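June, evening

Spent most of the morning on the equipment list for next year. Verena Ortner wants it before the end of the month, with a price against every line. I have two quotes for new fingers so far. Rosel want 2,979 for a full set with the mounting plate, and Vodeck haven't put a figure on the plate at all, so I wrote to them again.

After lunch I went back to the egg work. One egg on the table, the pink carton behind it, fingers open on both sides. The black finish is worn along the ridges and at the tips, and the left one has a bright rim that looks slightly chipped. I have put new fingers at the top of the list and moved the second table down. 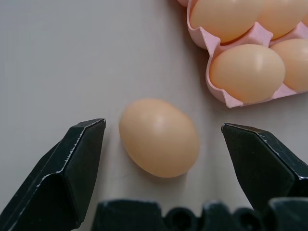

To sort out tomorrow

Ask Endale if they sell the fingers singly. Find out delivery times; Rosel say 19 working days. Put 100 a month in the budget for eggs and other small things, which Verena left out last year. Check whether the Nondirum service contract covers wear.

Left at half past six. Still no answer from Vodeck.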